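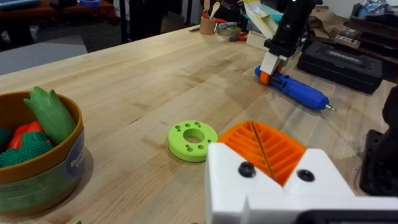

Pale wooden planks with a few stains and scuffs.

So Murray Tawhiri is single again, and I'm gutted. The Premader frontman has split from his girlfriend of two years, and I was fully expecting wedding bells by February!

Murray broke the news himself last night, halfway through the band's homecoming show in Zerkevbridge. I was up in the balcony with a very flat soda when he stopped before the encore, sat down on an amp and told the crowd he'd be playing the next one "for somebody who isn't coming tonight." You could hear people gasping. Then he went straight into "Nermont," the slow one he wrote for her when they first got together, and the girl next to me burst into tears (okay, I wasn't far behind).

A pal of the singer tells me the two called it quits a few weeks ago, after he got back from the last run of shows. "They're still talking and there's no big drama," the pal said. "He was gone all the time and she got sick of having dinner with his voicemail."

Ouch. I do feel for her, though. Premader played 16 cities this fall, and Murray isn't known for answering his phone even when he's home.

Sign up for our newsletter and get the gossip in your inbox every morning. You can unsubscribe at any time.

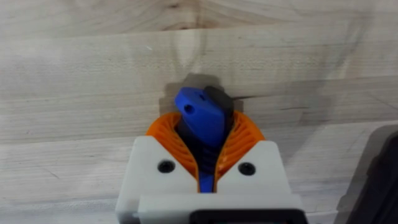 The big question now is what happens to the album. It's called Begum, it's been finished since the summer, and from what I hear at least half of it is love songs about you-know-who. One person close to the band says Murray wants to pull a couple of tracks and record new ones over the holidays. Another swears the whole thing is staying exactly as it is – and that he'd rather sing those songs through gritted teeth than go back into the studio with the drummer.

I asked his rep about all of it this morning and got a one-line answer: "Murray is focused on the music and grateful to the fans." Sure he is.

For what it's worth, he looked fine to me. A bit thin, new haircut, same awful boots. He hung around by the stage door signing stuff for ages and even took a call from somebody's mom. The place holds 2000 and it felt like every last one of them was out there in the cold trying to give him a hug.

There's one more Zerkevbridge show before the band breaks for Christmas, and it's sold out. I'll be there with tissues. If she turns up after all, you'll hear it from me first!

Posted 2024-12-09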